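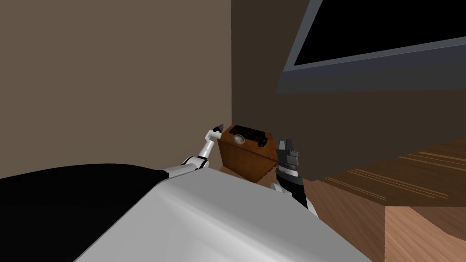 Finally got to Savon to see the old parish church, the one up on the hill that every guidebook gives two lines. Took the bus from Jamosden, 47 minutes, standing. Inside it's small and darker than I expected, a single nave, side chapels so shallow you can barely kneel in them. The poor box is what I keep thinking about. Little wooden thing, sitting right on the floor in a corner, tight against the walls. Easy to miss. I dropped a coin in and it made a huge noise.

Anyway - the church. Started in brick, finished in stone when the money came from Marar, so the lower half of the front is red and the upper half is a sort of dirty cream. You can see the join from the square. I like it, my guidebook calls it "unfortunate".

48 steps up to the door, steep ones. No handrail on the left. Go up on the right if your knees are like mine.

The ceiling was painted twice. First version got ruined by a leak and the second painter did'nt bother matching the borders, so the angels over the altar have blue edges and the ones by the door have green. Best seen before noon, the light comes in from the east side only.

Organ is from Butau. Not working. There's a sign asking for donations for the repair, 2893 raised so far, no idea out of how much.

Practical stuff, quick:

- open mornings, closes at noon sharp (they do mean sharp)
- bell tower is 5 extra, cash
- tower closed from November untill spring
- no cafe on the hill, bring water

Skipped the tower, bus was leaving. Going back for it, probaly with a proper lens and better shoes. Next post is the cloister at Marar if I ever sort my notes.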